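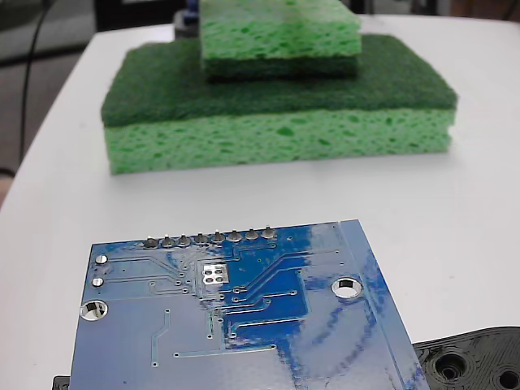
Bench Setup and Handling Rules for Robot Wire Placement on Bare Boards

Applies to: all Mesilent bench cells with a two-finger gripper
Maintained by: Radymyr Kravets
Last revised: November

Scope

This page covers preparing a workpiece, gripping a wire lead, and bringing the terminal to a solder pad. It does not cover soldering. For iron and fume rules, see the Holovko cell page.

Before you start

The cell must be in hold, with the speed limit set to 30 percent. Confirm the limit on the Deteo controller screen. The value printed on the job sheet is the target, and the controller does not read it.

Disconnect the board from any supply. Wait 60 seconds before handling a board that has been powered. Wear a wrist strap whenever you touch the board by hand.

Step 1. Place the board

Lay the board with its solder side up. The header row should face the back of the table. A small tilt in plane is allowed, as the pad position is taught for each session. A board that rocks is not allowed. Press each corner lightly with one finger. If the board moves, reset the supports under it and check again.

Both mounting holes must stay clear. They are the reference points for the taught position.

Glossy solder mask reflects overhead light. If glare covers the target pad in the camera view, turn the board or dim the lamp. Do not apply tape or spray to the mask to cut the glare.

Step 2. Fix the layout

Objects behind the board count as part of the layout. Sponges, blocks and trays may stay on the table if they are entered on the job sheet and do not enter the approach path. Once the first run starts, do not move them until the series is finished. If one is bumped, stop, restore it to its entered position and mark the run as void.

Route loose cables away from the arm's sweep. A cable that hangs near the table edge must hang free and must not loop over the surface.

Step 3. Prepare the lead

Wrap the section to be gripped in electrical tape. Bare insulation on thin wire is too slippery and too narrow for the fingers. Leave the wire free between the tape and the terminal so that it can flex. Wrinkles in the tape are acceptable. Loose tape that can stick to a finger is not.

Check that the ring terminal is firmly crimped. Pull by hand, once, in line with the wire.

Step 4. Grip and approach

Grip the taped section only. Hold it upright and bring it in from above, keeping the fingers over the table and clear of the header pins. The wire may pass over the pins. It must not hook on them.

Lower until the terminal meets the pad, then stop. Slack in the wire is correct at this point. A straight, tight wire means the gripper is too far from the pad, and any further motion will drag the terminal.

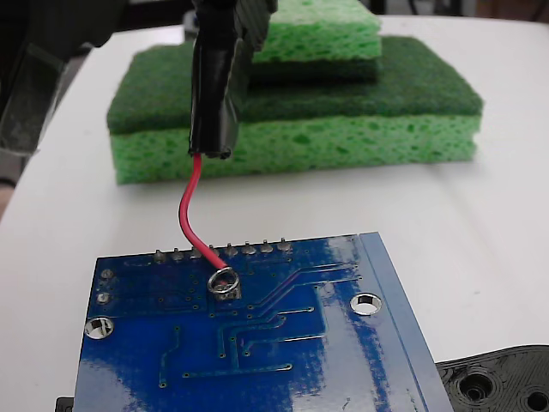

Step 4: lead gripped at the tape, ring terminal at the pad near the header row.

Step 5. Check and release

Pause for 2 seconds before opening the fingers. During the pause, check that the terminal is on the intended pad and that it does not touch a header pin.

Open the fingers fully and retract straight up. Sideways motion is prohibited until the gripper is 60 mm above the board.

Stop conditions

Stop the cell at once if:
the board slides or lifts
the wire hooks on a pin
tape sticks to a finger after release
a hand enters the marked zone

After a stop, return to hold and repeat Step 1. Do not resume from the middle of an approach.

Records

Enter each run in the Prelteo log with the board number, target pad and result. Void runs are entered too. Requests for changes to this page go to Danylo Zinchenko, with the log entry attached.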